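**Kleinteile: Stand der Umstellung bei Prindden in Otby**

2020-08-30

Ab Oktober übernimmt ein Greifarm bei uns einen Teil der Arbeit an den Kleinteilen. Betroffen sind das Vereinzeln und das Ablegen in die Einsätze der Rinerano-Baureihe. Die Sichtprüfung, das Nachfüllen und der Versand bleiben bei den Kolleginnen und Kollegen in der Kommissionierung. Weil in den letzten Wochen viel gefragt wurde, fassen wir zusammen, was feststeht und was noch offen ist.

Zurzeit legt eine Person pro Schicht rund 4.000 Teile von Hand ein. Die Teile sind klein, liegen nach dem Ausschütten kreuz und quer und müssen alle in dieselbe Richtung gedreht werden. Wer das länger als zwei Stunden am Stück macht, spürt es im Nacken und in den Fingern. In der Befragung vom Frühjahr stand dieser Platz ganz oben auf der Liste der Tätigkeiten, die man gern abgeben würde. Gleichzeitig ist es für einige von uns eine ruhige Arbeit, bei der man sitzen kann, und auch das wurde in der Befragung deutlich.

Ieuan Llewellyn betreut die Versuche mit dem Arm. Geübt wird am Tisch mit einzelnen Teilen auf einer grauen Matte. Der Greifer hat zwei Finger mit geriffelter Oberfläche. Ein Teil wird hingelegt, gegriffen, gedreht und abgelegt, danach beginnt der nächste Durchgang mit einer anderen Ausgangslage. Bisher sind 2.190 Durchgänge ausgewertet. In 1.343 davon saß das Teil beim ersten Griff richtig. Für den Betrieb reicht das noch nicht. Die meisten Fehlgriffe gab es bei schräg liegenden Teilen, und bei hellen Teilen unter starkem Licht findet die Bilderkennung manchmal die Kante nicht. Am Licht wird deshalb im September weitergearbeitet.

„Mit einem einzelnen Teil auf freier Fläche kommen wir inzwischen ganz gut zurecht“, sagt Llewellyn. „Im Haufen ist es eine andere Aufgabe. Da brauchen wir jemanden, der die Teile kennt und uns sagt, welche Lage im Alltag überhaupt vorkommt.“

Dieser Jemand ist seit Juli Kauko Ikonen aus der Kommissionierung. Er verbringt zwei Vormittage pro Woche bei den Versuchen, legt die Teile vor und führt die Fehlerliste. Anfangs war er skeptisch – nach eigener Aussage ist er das bei der Geschwindigkeit immer noch. Ein geübter Mensch ist beim Einlegen deutlich schneller. Der Arm soll dafür durchlaufen, auch in der Pause und zwischen den Schichten.

Was ändert sich für die Arbeitsplätze?

- Die Stellenzahl in der Kommissionierung bleibt bis zum Ende der Probezeit des Arms unverändert. Das ist mit dem Betriebsrat schriftlich vereinbart.
- Am Einlegeplatz wird künftig stündlich gewechselt. Wer dort arbeitet, füllt nach, behebt Störungen und prüft die fertigen Einsätze.
- Für das Beheben von Störungen gibt es eine Einweisung von zwei halben Tagen in der Arbeitszeit.
- Die Zulage für den Einlegeplatz läuft vorerst weiter. Über die Eingruppierung der neuen Tätigkeit wird noch verhandelt.

Offen ist, wie die Leistung am neuen Platz gemessen wird. Die bisherige Stückzahl pro Person ergibt keinen Sinn mehr, sobald der Arm das Tempo vorgibt. Die Produktionsleitung hat vorgeschlagen, nur noch die Stillstandszeiten zu erfassen. Der Betriebsrat lehnt das ab, solange nicht geklärt ist, wem ein Stillstand zugerechnet wird. Einen Zwischenstand dazu gibt es in der nächsten Ausgabe.

Ebenfalls noch nicht entschieden ist, was mit den Sitzarbeitsplätzen geschieht. Wer aus gesundheitlichen Gründen auf einen solchen Platz angewiesen ist, meldet sich bitte direkt bei der Personalabteilung. Am Prüftisch werden zwei höhenverstellbare Stühle bereitgestellt, weitere sind bei Bhutto bestellt.

Wer sich die Versuche ansehen möchte, kann nach Absprache mit Ieuan Llewellyn oder Kauko Ikonen vorbeikommen. Bitte höchstens drei Personen auf einmal, mit Maske. Die Anmeldeliste für die Einweisung hängt ab sofort neben dem Schichtplan. Eingetragen wird nach Schicht, die Frühschicht beginnt. 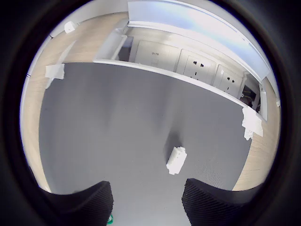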